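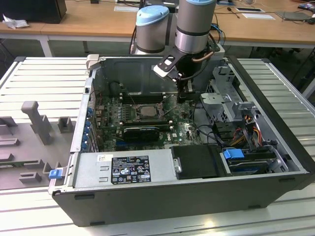

26 Jan 2025

Plorneo, book three. Continuity and timeline pass, continued from the previous entry.

Goal for this session: fix the calendar for the river journey before R.H. starts line edits. The draft has the barge leaving Estance after the thaw and reaching the coast in time for the salt festival. Book one fixes the festival date. Book two fixes the thaw, indirectly, through the lock-keeper's letter. The gap between the two is 91 days and can't be moved without contradicting something already in print.

Route length on the master map is 900 miles, following the bends. I remeasured it on the large print with the map wheel and the old figure holds. The draft never states the distance, but two characters talk about a barge making 40 miles on a good day. At that rate the party should reach the coast with most of the spring unspent. Readers did this arithmetic for book two and wrote in about it, so I assume they will do it again.

Options considered:

a) Slow the barge. Cheapest in text terms. Problem: the chase in the gorge chapters depends on the barge outrunning people on foot with loaded mules. Rejected for the gorge, possible for the lower river.

b) Lengthen the river. Rejected. The map is printed in the front of both earlier books and Devine will not redraw it.

c) Put a stop in the middle. The draft already has the party laid up at Pearce's landing with the fever, currently given as "a few nights." If the fever runs its proper course, and the quarantine flag stays up as it does in book one, most of the missing time goes there. It also explains why Ilse has learned enough of the river speech to bargain in the market chapter, which two early readers flagged as too sudden.

Going with (c), plus a weaker current below the landing.

Edits made today:

Landing chapter. "A few nights" removed. Replaced with the moon going dark twice. Checked against the moon table: fine, provided nobody sees a full moon on arrival. Somebody did. Changed to a thin moon and took out the line about shadows on the water.

Market chapter. Strawberries replaced with dried plums. Strawberries were wrong for the new date and doubtful for the old one.

Gorge chapters. No change to speeds. Deleted the second mention of 40 miles – once is enough to establish it, and the second speaker has never been on a barge before and wouldn't know.

Letter from the aunt. Now arrives too early for her to have heard about the fever. Rewrote the opening so she complains about having no news. Reads better than the original, which had her consoling them in the same words the healer uses a chapter earlier.

Ilse's hair. Cropped at the start of the quarantine, braided at the festival. Not enough time even on the new calendar. Changed to a scarf. Check the cover brief, which may still say braid.

Not resolved:

The tide at the coast. Book one says the festival is held on the spring tide. With the moon where I have put it, the festival falls on a neap. Either the moon table shifts, which breaks the landing chapter again, or the tides in Plorneo are not driven by the one moon. There is a second moon in the appendix to book one and it has done no work in the story since. I don't want to bring it back for a tide. Leaving this open until I have reread the appendix properly.

Style sheet additions: lock-keeper (hyphen), riverspeech is out, river speech (two words) is in. "Landing" lower case after Pearce's. Barge crews are "hands" upriver and "polers" below the gorge. This is deliberate and should not be evened out. Months are never named by anyone from Estance, who count from the thaw. The narrator may name them. Check dialogue in the first part, where I think I slipped.

Method note. I have stopped keeping the timeline in the margin of the manuscript and moved it to a separate sheet, one row per scene: day counted from the thaw, place, moon, who is present, what they are carrying. The carrying column felt like overkill when I set it up. It has since caught the silver cup, which was sold in the market and then drunk from on the boat. The cup now stays unsold and the pawned item is the belt buckle. The buckle needs a mention earlier, preferably somewhere dull so that it doesn't look planted.

Search is a poor way to find time errors. Looking for "day," "night," "week" and "since" gets the obvious ones. It misses everything expressed as weather, food, healing wounds and the state of people's boots. Those only come out on a slow read, on paper, with the sheet next to me. I got through 100 manuscript pages this way and that was past the point of being useful. The last stretch should be read again by someone else.

Ryan Hebden, please take the pages after the landing first. Mark anything seasonal, even if it looks right – I would like the list complete before I touch the tides. The aunt's letter is settled, so leave the wording unless there is an outright error. Queries in pencil as before, and initial the row on the sheet when a scene is done.

Next: reread the book one appendix. Recheck the healer's ages for her children. Send Devine the corrected spellings for the glossary, and ask whether the map caption can still be changed, as it has the gorge on the wrong side of the landing.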